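Workplace Help > Small Teams > Automation

Getting a robot arm for table clearing and restocking. How do I bring my crew into it?

Posted by Olga Ortuño

I run guest services for a small company called Magesa. We look after shared kitchens and break rooms for other businesses: clearing tables, refilling snack boxes, coffee, flowers, all of it. In February we got the go-ahead to try a robot arm for the clearing and restocking part, and I am over the moon about it! My crew of 9 is split. Half of them want to name it, the other half think I'm about to cut their hours (I'm not, and I've told them so). Has anyone been through this? What did people's days look like afterward, and is it worth having the crew help teach it?

Kipchumba Mabula

Yes, yes, yes, have them teach it! We did this at Hereder and it was the best part of the whole year. Our people use hand-held grippers with the blue finger pads and just do the job the way they always do it, only with the tool in hand. Pick up the packet, put it in the box, next one. We collected 700 short runs that way before the arm did anything on its own, and by then everybody had opinions about how a snack packet ought to be picked up.

What changed for us: less bending and reaching, more time talking to the people who use the rooms. Two of my crew now spend part of the week checking runs and throwing out the bad ones, and they got a raise for it, which I'd push for early if I were you. Put it in writing that hours stay the same through the trial. It calms things down a lot more than a speech does.

Also, let them practice on a real table with real stuff on it.
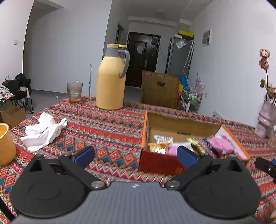 Crinkly wrappers are the hard part, by the way. Your hands squeeze them without thinking, and with a gripper you have to slow down and come in from a better angle. The crew got good at it fast and loved showing each other tricks. Keep turns short though, wrists get tired. We swap every 200 runs and I wish we'd gone lower.

Dalo

Ask who gets to stop the machine. Should be anyone on shift.

Flumusik

We have 4 arms in a packing room, not kitchens, so maybe it's different. People got used to them. The noise was the main complaint where I am. I'd start with one room and see.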